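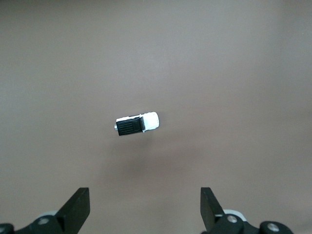
Wrist Angle Estimation for Picking Up Small Toy Vehicles: Project Report

Group members: Sidra Yousafzai, Tín Đoàn, Tươi Tạ
Supervisor: Trinh Khổng
Submitted 18 February 2019

1. Introduction

A two-finger gripper can only close cleanly on a long, narrow object if the fingers come down on its two long sides. If the wrist is turned the wrong way, one finger lands on top of the object or pushes it away. For a toy car or truck the wrist has to match the direction in which the toy is lying, to within a few degrees.

Our project asked whether that angle could be worked out from one picture taken at the wrist, before the arm moves down. We compared two methods. The first finds the outline of the object and fits a rectangle to it. The second is a small neural network trained on pictures labelled by hand. We called the network Onus, and the control program that runs both methods is called Goner.

2. Background

The work follows on from a project by Hòa Trương, who used the same arm at the Brondidwood teaching lab to pick up plain blocks. He fitted rectangles to the outlines and had few problems, as the blocks were all one colour. His report suggested trying objects with more than one colour, and that is where we started.

3. Method

3.1 Setting up

The camera sits at the wrist and looks straight down past the fingers. The gripper is fully open when the picture is taken, so the fingers and their joints always fill a strip along the bottom. We masked this strip in both methods. The toy is laid on a plain matte surface well clear of the fingers.

The toy pickup at the top of this report was our hardest object. Its back part is glossy black with thin ridges running lengthwise, and the front is white. Against a greyish-brown surface one part is much darker than the background and the other is much lighter, so a single brightness threshold will only pick out half of it.

3.2 Outline method

We took the difference between each pixel and the average background colour, kept everything above a set value, and fitted the smallest rectangle around the largest region. The long side of the rectangle gave the angle. We first used brightness only and later changed to the full colour difference, counting both lighter and darker pixels.

3.3 Network method

We collected 1,129 pictures with the toys in different positions and directions. Tươi and Sidra labelled them by drawing a line along the long axis of each toy. We kept 446 of them back for testing and trained on the rest. The network gives the sine and cosine of twice the angle, which avoids the jump between 0 and 180 degrees. Training ran for 2,000 steps.

4. Results

On the test pictures the outline method with brightness only was poor for the pickup. It often found just the black part, and that part is short enough for its width that the rectangle sometimes turned to the wrong side. With the full colour difference the result improved a great deal, and on single-colour toys it was as good as the network.

The network was steadier on the two-colour toys. Its typical error was 2 degrees, well inside what the gripper will put up with. The larger errors came from toys lying close to the masked strip, where part of the body was hidden.

Soft shadows caused trouble for the outline method only. When the threshold was set low enough to keep all of a pale toy, a shadow could be joined on to it and the rectangle grew too wide. Raising the threshold fixed the shadow but lost the edges of the toy. We did not find one value that suited every picture.

5. Discussion

For plain objects the outline method is enough. It needs no labels and is easy to check when it goes wrong. For mixed colours we would use the network, although labelling took most of two weeks and the result has only been tested on one surface.

Neither method can tell the front of the toy from the back. This does not matter for lifting, but it would for parking the toy facing a given way.

6. Further work

In April Tín will repeat the tests on a patterned surface and add toys with three or more colours. We would also like to take a second picture halfway down, so that a toy that has been knocked can be measured again before the fingers close.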